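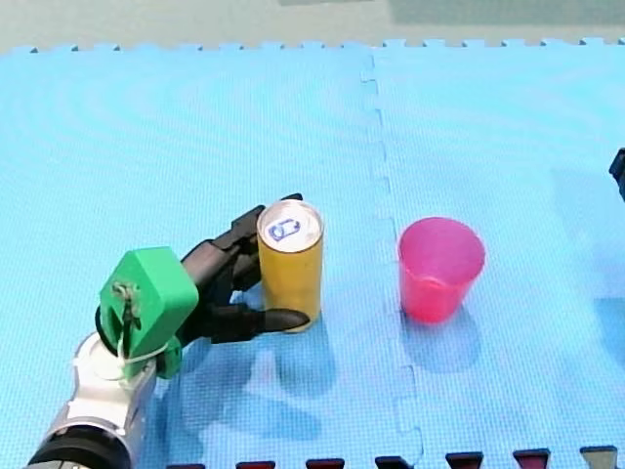 Household tips for clearing a worried head

Worry tends to get louder at home, where the unfinished jobs are. These tips use things most people already have in the kitchen or the hall drawer.

Keep a worry pad by the kettle. Write the thought down in one line, then go on making the tea. Read the pad once a day, after supper, and cross off whatever has sorted itself out.

Set the oven timer for 4 minutes and do one small job until it rings: wipe the counter, match socks, empty the drainer. Stop when it goes off, even if you feel like carrying on. The point is to get used to starting.

If you dread opening the mail, open it standing up, next to the recycling. Bills go in one folder, everything else is dealt with or dropped in the bin.

Leave the phone in another room while you cook. Chopping and stirring give your attention somewhere to rest – soup is good for this, and so is bread dough.

At night, put tomorrow's first task where you will see it. A library book on the doormat works better than a reminder on a screen.

Pick 2 of these and try them until the end of the month before adding more. A reader in Burnness wrote in to say she began with the whole list in January and had dropped it within a week.

If worry keeps you from sleeping or eating, or goes on for weeks, talk to your doctor.

Last updated 22 June 2025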